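January 11, 2026. Shared shop, Brutum build

Moved the handheld grippers over to the white board on the table. Bare wood was throwing the marker tracking off near the far edge. Task for now is the simplest one we have: tennis ball into the clear plastic container, right hand picks, left hand steadies.

Ran 15 takes. Kept all but 4. Three of the bad ones were the left cable pulling on my wrist, the other was me starting before the log did.
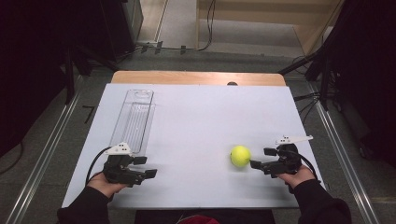
Logging is at 60 Hz on both sides. Right gripper reads 3 mm wide when fully closed, left reads zero, so the right needs a new offset before we feed any of this to the arm. Jocelyn Fajardo has the calibration script, old version from May is in the Florkus folder. Don't use that one.

Finger pads: the ball compresses more than I planned for and the width reading drifts during a hold. Try a slower close first, then softer pads.

To do: reroute left cable, fix offset, print a spare marker bracket.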